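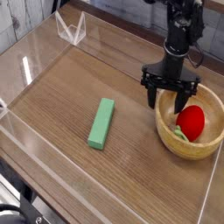 Three months with the arm on the sorting bench and I'm still happy to walk over and do this round! The hand-picking shifts at Movholm used to leave people with sore wrists by lunch, and now the same crew sets up jobs, checks grips and gets to argue about bowl placement. That last one matters for item 2: with the wooden bowl over by the right wall, a fingertip can dip inside the rim before it closes on the red egg shape, so look at the clearance on both fingers.

Bench round, cell 44
Date: 04/10/2023
Checked by: Marichka Levchenko
With: Tymofii Marchuk

1. Clear panels, all sides
OK. Wiped down, no cracks. Corner bracket is firm.

2. Finger clearance at bowl
OK with comment. Try the bowl a little farther from the wall next time - Tymofii thinks the approach will be cleaner.

3. Cable loop at wrist
OK. Moved through full reach by hand, no rubbing.

4. Stop button, both sides
OK. Everyone on shift pressed it once, new starters included.

5. Bolts at base
One needed a quarter turn. Done, marked with paint.

6. Job sheet 258 at the bench
Missing. Lesia Fedoruk is printing a new one.

7. Crew comments
Lesia loves being able to change a pick order herself. Yevhen Hrynyshyn misses the chat across the old table and wants two stools at this end. Great idea, please order them.

Open items: 2, 6, stools.
Copy to Irena Mazurek.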